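Kinsella Will Rent You Its Hands, Keyboard Not Included

By Elsa Wallin
16/04/2025

BORKASVILLE – The newest thing you can rent in town, after carpet cleaners and the bouncy castle, is a set of hand-held robot grippers. Kinsella, the small outfit upstairs on Stostside, has begun offering what it calls the Desk Kit to labs, startups and anyone else who wants to teach a machine to do office work and doesn't have a machine yet.

The idea is simple enough to explain at a bus stop. You hold the grippers, you do the job, and the cameras and markers on the gear keep a record of how it was done. Later on, a robot with similar grippers studies the record and has a go. No robot has to be in the building while you work, which cuts down on both the cost and the noise.

The kit rents for $90 a day. For that you get a pair of grippers, the printed markers that let software work out where each one is, a head camera, a harness to carry the electronics and a manual that runs to 53 pages, 13 of them on charging.
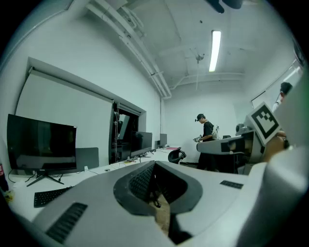
A gripper-like device in hand near the far end of the desk, with grippers up close.

Holding one is an odd experience. The body is bulkier than you expect and the handle sits a little behind where your fist wants to be, so for the first ten minutes you feel like a lobster who has been given a promotion. I was asked to pick up a pen, which I did, and to put it down again where I had found it, which took longer. By the end of half an hour I could move a mug across a desk without anyone in the room stepping forward.

Rebecca Caruso, who runs the rental side at Kinsella, told me that this is about normal. People who play the piano pick it up quickly, she said, and people who tell you they play video games do not. She was too polite to ask which I was.

The desk jobs were chosen because that is what customers kept asking for. Factories already have robots, and kitchens have had a great deal of attention (everyone wants the dishes done). Offices have been left alone, partly out of pity. But someone has to straighten the keyboards and coil up the cables, and a robot that can cope with a loose cable can cope with most things. Cables are hated in this trade. They never lie the same way twice, they hide behind the monitor, and they look to a computer very much like a crack in the desk.

The kit also comes in a second version with no grippers at all, for customers whose robots have fingers. In that one the marker cubes sit on the backs of your hands and you go about your business more or less as usual, typing included. Kinsella charges the same for both, on the theory that you are paying for the data and not the plastic. 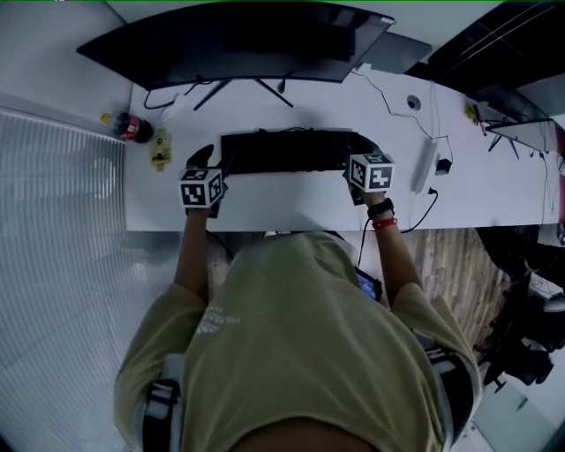 Fullico, which rented the hands-only version for a week, was of two minds about it. The recordings were clean and the harness was comfortable enough to forget, the company said in an email, but its people typed more slowly with cubes on and were a little too careful with everything, so that the robot learned to treat a desk as if it belonged to somebody's grandmother.

Caruso doesn't dispute this. The advice in the manual, page 31, is to throw away the first hour of anything a new person records, and she says most customers skip that page and then telephone. There is now a sticker on the lid of the case with the page number on it.

There are other complaints worth passing on before you hand over a deposit. The batteries last well but announce that they are low with a beep you will hear in your sleep. The straps have been designed for a person with no shoulders to speak of. The software will tell you that a recording has failed, and will tell you so only when you have finished it – a habit Kinsella says will be fixed in July, without saying which one.

Against that, the case shuts on the first try, the markers can be reprinted on an ordinary office printer, and support is a real person who answers on the second ring. When I called to ask whether you can use the grippers while wearing rings, I was told yes, and then asked how big the rings were.

What nobody at Kinsella would promise is how much recording a customer needs. The polite answer is that it depends on the job. The less polite one, offered on the stairs, is that whatever figure you have in mind should be doubled, and that the pen will still end up on the floor now and then. Keyboards are easier. They are flat, they stay put, and a robot that nudges one has at least done something that looks like work. 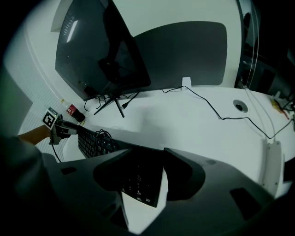
A reader signing as Grumbling on Stostside, who tried the kit at the open evening, writes that the grippers are fine but the price is cheeky, seeing that the customer does all the labor and the robot gets the education. The same reader would rent it again, for two days this time, and would like a left gripper that doesn't squeak.

Kinsella says the squeak is known and is being looked at. Rentals are by the day or the week, pickup is from the Stostside door (the bell works if you lean on it), and grippers should come back with their markers attached. Lost markers are charged to the customer. Lost pens are not.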